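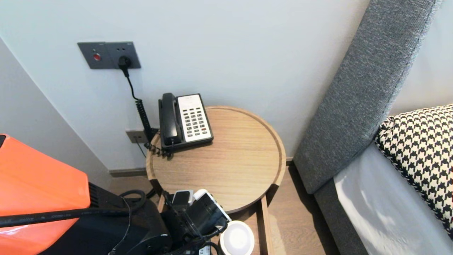 The bedside phone, Garoria guesthouse, Girville. Black handset, white keypad, curly cord in its natural state.

Bedside Tables I Have Slept Next To

Posted September 29, 2025

I travel for work, 24 nights so far since March, and at some point I stopped photographing views. Views are well covered. The furniture beside the bed gets very little press, so this page is for that. The Girville room goes first as it is the newest, and the older ones will join it when I find the right memory card.

The table. Round, light oak top, with a raised rim all the way around. I am a great believer in the rim. I once lost a contact lens case off a rimless table at the Quiroga and met it again at checkout. There is a lower shelf or frame underneath too, which I gave to my book and then forgot about until the taxi came.

The phone. A real one, with a handset you can hang up on people. The cord had bunched itself into a knot by the back of the table, as they all do, and I spent part of an evening letting the handset dangle and spin. It came out lovely. By breakfast it had gone back to how it was.

The wall. Dark gray plate, red button on one half, socket on the other, and the socket already taken by a black plug. I did not press the button. I thought about it for most of two nights. My own charger went in across the room, so I got up 400 times to check the weather.

The bed. Gray upholstered headboard with a fine weave, white sheet, one houndstooth cushion. I have nothing against the cushion. It spent both nights on the chair.

Overall: a better table than the Bruda, which charges 190 a night and gives you a shelf the size of a paperback. Would put a glass of water on it again.

14 comments | 24 shares

Contact | © 2025 Bedside Tables I Have Slept Next To | Back to top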